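Desktop Teardown Gallery: Drive Bay and Processor

Last updated: July 2, 2022

These pages cover the desktop tower used as the practice unit in the Cliltow bench course. The side panel comes off first and the case is laid flat, so the board, power supply and drive cage are all reached from the same side. Procedure text is by Hélène Tremblay. Part labels follow the Lesis parts list, sheet 4.

Before opening any case, shut the machine down, unplug the cord and hold the power button to drain the supply. Clip the wrist strap to bare chassis metal. Disconnect drive cables at the drive end and pull on the plug, never on the wire. Drives are held in plastic caddies and need no screwdriver.

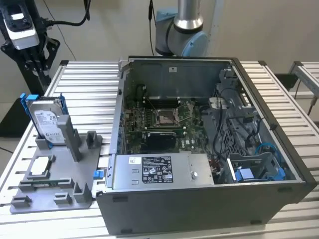
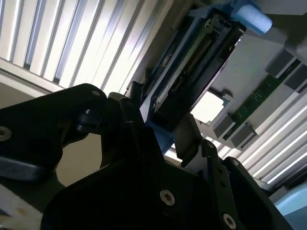
First picture: tower on its side with the CPU socket empty, the processor and a Seagate hard disk in the gray tray at left. Second picture: blue carrier close up, with the light blue pad at its corner and the green board behind.

Handling notes. Hold the processor by its edges only. The contact pins in an open socket bend easily and are rarely worth straightening, so keep tools and loose screws away from that area until the lever is closed again. Clean off old thermal compound before the chip goes back in. The Kütt wipes in drawer 60 are fine for this; paper towel leaves lint.

Caddies flex at the tabs. Spread them just enough to clear the holes in the sides of the drive, and set the pad back in place if it lifts. Cracked caddies go in the Furkodine bin and are reordered in October.

Send corrections to part labels to Szu-yu Tang, with the sheet number. Power supply and memory are on the next gallery page.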